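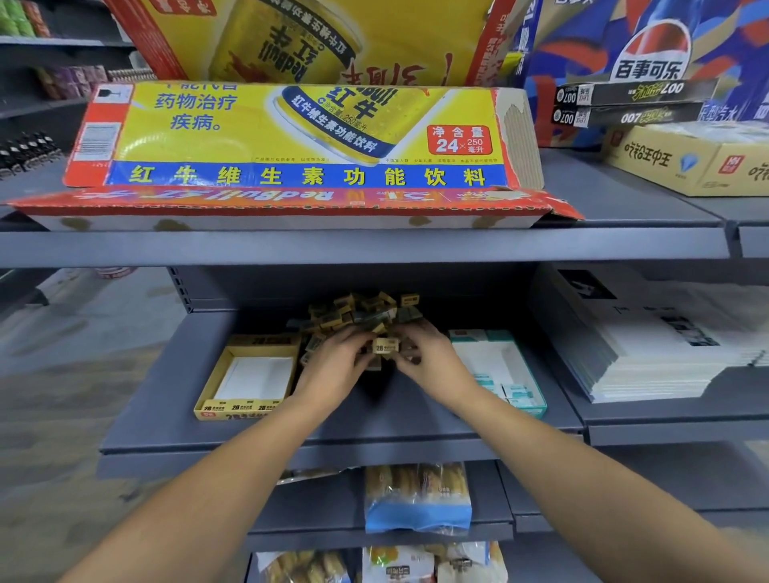 The Small-Goods Shelf

An eraser is a difficult object to sell. It is small, it slides out of its display box when the box is tilted, and customers who take one out seldom put it back the same way up. In a neighborhood stationery store it also competes for space with paper, drinks cartons and whatever came in that morning.

Elsa Valtonen has managed the stationery side of Partanen, a general store with a school at the end of its street, through several changes of shelving. The current units are gray metal. Metal does not sag under paper stock, she says, but it has one fault: light goods travel on it. A heap of sleeved erasers spreads a little each time a hand goes into it.

Her rule is that an eraser belongs in its box until the box is under half full. After that the remainder is tipped out, sorted by grade and sleeve color, and either returned to a box or moved to the bin by the register. Grade comes first. The 2B marking on a sleeve refers to the pencil the eraser is meant for, and buyers look for it before they look at anything else. During exam season a customer may want 2B and nothing else, and will leave without buying if the mark cannot be found.

Sorting is done by hand, at the shelf. Valtonen tried carrying the stock to a table in the back and gave it up, as the walk took longer than the work. A full pass takes over 30 minutes when the shelf has been left alone for a week -- less if someone has kept the sleeves facing forward.

Eino Riihimäki, who fits out small stores under the name Fliken, prefers dividers. He sells a clear strip 60 millimeters high that clips to the front of a shelf and stops small stock from going over the edge. It works, with one reservation. Dust collects behind the strip, and pale sleeves show dirt quickly. He recommends lifting it out whenever the shelf is restocked.

Cartons are a separate matter. A flattened drinks carton makes a serviceable liner for bare metal, and many stores keep a few for that purpose. Riihimäki advises cutting them to the depth of the shelf and laying them printed side down.

Valtonen has ordered four of the strips. They go on after the October restock, starting with the middle shelf.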